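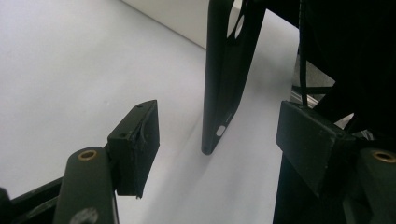
Photo: Robles workshop blog, August 13, 2023

Since December I have two hand-held grippers at home, one from Drikismont and one from Iment, and I wanted to compare them on the same object before I order more pads. I chose a phone case. It is light, it bends when you press it, and it has large holes where you do not want to put a finger.

The green fingers belong to the Iment. I like the round shape of them, and the brass-colored rings in the arms have given me no trouble. The black pads are a different story. The left one is scratched on the front and chipped at the lower corner, and I am still deciding if this matters. For a thin object like the case, I believe it does, a little.

My test was simple. I did 90 grasps with each gripper, always on the white table, and I wrote down every slip. The Iment slipped 6 times. The Drikismont slipped more often, mostly when I closed it too fast, so part of the fault is mine. Its handle is more comfortable, though, and after one hour my wrist noticed the difference.

The recordings go to my Mondov controller, where I have now around 1,344 short clips from both tools. Next I will change the pads on the Iment and repeat the same test with the same case. If you know a softer rubber that does not leave marks, please write me in the comments.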